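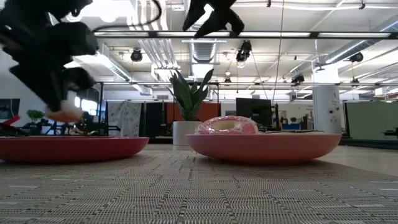 Any chance the blurry steps could stay in? A reader who signs only as Plorkel asked us that after the June release, since the first version had quietly thrown out every step where the grippers moved fast, and a policy trained on it learned to creep. We took the point. Fast steps are in now, all of them, and we think the set is much better for it!

12 comments

# Rasisska Bowls

Rasisska Bowls is a set of teleoperated demonstrations for two-gripper tabletop-style work done at floor level. The tasks are about picking up small things and moving them between shallow bowls. It was gathered for imitation learning, and we use it ourselves to train and test the Bakos policy code.

Version 3, released 13 Oct 2023.

## What you get

- 1795 episodes, each one a single attempt from start pose to release
- 74 objects, mostly toy food and small household bits
- 11 task instructions, written in plain English
- Joint positions and gripper opening for both arms, at every step
- Video from the fixed workspace view
- A success flag, set by the operator right after the attempt

Failed attempts are included. If you only want the good ones, filter on the success flag, but please try training with the failures at least once. Our value model got noticeably better at telling a weak grasp from a firm one when it had seen plenty of both.

## The tasks

Most instructions name an object and a place: "put the doughnut in the other bowl," "take the pink thing out," "move everything to the left bowl." The wording was left loose on purpose. Two operators may read "the other bowl" differently when something has already been moved, and we kept both readings. The notes field says which one the operator had in mind.

The red bowls show up in nearly every episode. They are low and wide, so an object can be reached from the side, and a thin flat item lying along the rim is still hard to get hold of. Those flat-item episodes are our favorites. They have the lowest success rate in the set and by far the most interesting recoveries – look for the ones where the operator goes in with the left gripper, backs off and finishes with the right.

## How it was gathered

The bowls go straight on the floor, near the woven mat. Operators reset the objects by hand between attempts and were asked to vary the layout each time, including the gap between the bowls. They did this with real energy, and some layouts are pretty mean.

Everything was recorded in our regular open workspace, with the snake plant, the desks and the curtains left where they are. We tried a plain backdrop for the pilot and dropped it. Policies trained on the plain version fell apart the minute a chair moved, and the ones trained on the busy version mostly didn't care. Daylight comes in from the window side and changes a lot between morning and late afternoon, so if you want to hold out a lighting condition, split on the `session` field.

## Motion blur

With quick moves the grippers smear, and so does whatever they are carrying. We do not sharpen, drop or re-time anything. Each step has a `speed` value computed from the joints, so you can weight or skip fast steps in your own loader. If you use optical flow as an input, expect it to be noisy around the fingers. The cable near the grippers also swings and can fool a simple motion mask.

## Splits

Train, validation and test are split by session, never by step. Three of the objects appear only in test. Please do not tune on them – the held-out numbers are only useful if they stay held out.

## Known problems

- In the earliest sessions the success flag is sometimes one attempt late. Fixed in version 3 wherever we found it, but we may have missed a few.
- The left bowl can sit partly outside the fixed view. Object positions are not labeled there.
- Task wording uses "left" and "right" from the viewpoint of the fixed camera. Episodes copied over from the pilot used the operator's side and were rewritten, so the old instruction strings will not match.
- Gripper opening is uncalibrated. Treat it as relative within a session.

## Loading

Episodes are stored one folder each. The Cuvuswood reader opens them directly and can stream, and there is a small script in `tools/` that turns a folder into plain arrays if you would rather do your own thing. Start with the `tiny` subset, which loads in a few seconds and covers every instruction.

Found a bad flag or an odd episode? Open an issue with the episode number and the step. We read all of them, and good catches go into the next version.

38 shares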